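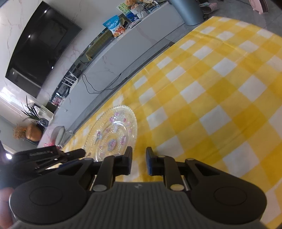

Glass plate on the yellow check cloth, both grippers in.

26 January 2019. Equipment list for the spring, before I lose the thread again. Mervin Lavoie asked me for one number he can take upstairs, and I gave him three, bless him. Fasen quoted 1,730 per gripper with the pads already fitted, and Isteo comes in lower but wants 100 extra for every spare set of fingers, so it evens out faster than I'd like.
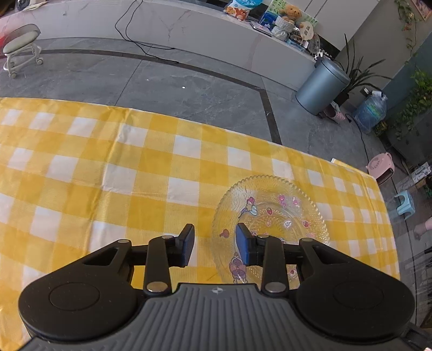
I'm leaning toward Fasen — mostly for the spares, I admit, and for the nice woman on their phone line. We should put 5 sets of blue pads on the order while we're at it, and a few more clear plates, as glass is the thing I'd most like to keep practicing on. Jellia can wait until April. Mervin, if you read this first, please pencil in the shipping, I forgot to ask.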